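Saturday, late

Up before seven because the light was good and I wanted to get the table done before anyone needed it. It has been bothering me since the move. The top is pale wood, and every mug we own has had a go at it. Annick said to leave it alone until the summer was over, but June is the only month when I can have the back windows open all day, so I went ahead.

Cleared it first. That took longer than it should have. Two weeks of post, the seed packets, Indrek's bicycle lamp with no battery in it, and a library book of Florence's that was due back in the spring. I put the lot in a crate in the hall and that is where it still is.

Washed the top with warm water and a drop of soap, wrung the cloth out hard, dried it straight away with an old towel. Then went over it with the fine paper, always along the grain. I had bought 400 grit and it felt like nothing was happening for the first few passes, then the dust began to come up on my fingers. Did the middle, then the two ends, then the middle again where the worst ring was. The ring is fainter. It has not gone. I stopped there as I didn't want to make a dip.

Had a coffee standing up in the kitchen. Indrek rang to ask if he could borrow the table on Sunday for his sister's lunch and I said no.

Wiped the dust off with a barely damp cloth and had a good look at the grain with nothing in the way. I have eaten at this table for years and could not have told you what the pattern was like. It runs in thin wavy lines most of the way and then opens out into big arches, one inside another. 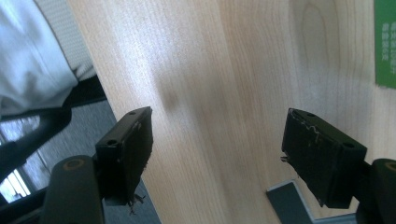
The top in daylight, with the arched grain.

Oil after lunch. I used the Stakell one that Vsevolod left behind, as the tin was more than half full and he says he has finished with it. A small amount on a cloth, rubbed in, left for 15 minutes, then the extra wiped off. The tin says to do 3 thin coats with a night between them, so that is the table out of use until Tuesday at least. We had supper on our knees. Soup, which was a poor choice.

The cloths are hanging flat over the line outside. I know about oily rags in a heap and I am not going to risk it.

Oranuch came by at five to return the big pan. She asked what the smell was and then told me her mother used to do their table with tea, cold and very strong, every new year. I said it would go dark. She said yes, it did, it was nearly black by the end, and they all liked it. She stayed for an hour and we sat on the back step with the door open. She is starting at the Umham surgery next week and is not sleeping well over it.

Things to get: felt pads for the chair legs, more of the fine paper, a set of coasters that people will use. Ring Florence about the book. One of the chairs rocks, too, and I'd like to see to it while everything is pulled out from the wall.

My shoulders ache. The kitchen still smells of oil and I have left the small window open for the night. Second coat tomorrow after breakfast.

4 comments · 2 shares

Contact | Copyright | Back to top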